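Review: Sturnora handheld gripper, open-day demonstration

Posted Mon 3 February

Sturnora opened its Nestska workshop to outside visitors for an afternoon, and I went to see the handheld gripper used on cloth. I was given 2 sessions with the tool and a bench to myself for the second. What follows covers handling, visibility and software. Pricing was not discussed.

The unit is operated by hand, with a wide-angle camera looking forward over the fingers. The fingers are long, black and finely serrated along the inner edge, with ribbed orange pads behind them. Each mounting block carries a square marker on its top face, inside the camera's view. Screw heads are exposed, so I would expect adjustment in the field to be simple. I did not take one apart.

Garment work was the main item on the program. Phúc Nghiêm ran it and kept the talking short: approach low, close on a single layer, lift, check the view, release. Visitors then tried the same sequence.
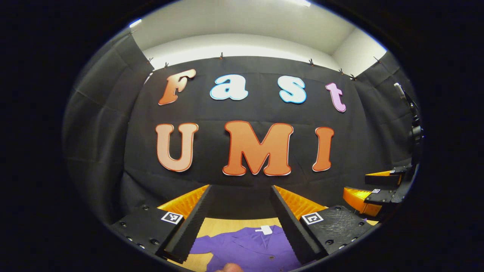 My own results were mixed. Collars and hems were easy to pick up. Flat areas in the middle of a garment were harder, and I took two layers more often than one until I lowered the approach angle. The serrations hold woven cotton well. On a thin knit they left a faint line that I could still find a minute later.

Visibility is good. The lens covers the fingertips and the bench on both sides, at the cost of strong curvature near the rim. Anyone who wants straight lines will have to correct for it afterward.

Weight is acceptable — 400 grams by the data sheet — but the balance is forward, and my wrist noticed by the end of the second session.

Sessions are logged in Plallanis, the company's own software. It listed 324 recordings from the day when I left. Search is slow and the export menu is badly labeled. The Başaran gripper I used in October had a worse trigger and much better software.

Recommended for cloth and other soft goods. For thin knits, ask for a trial on your own material first.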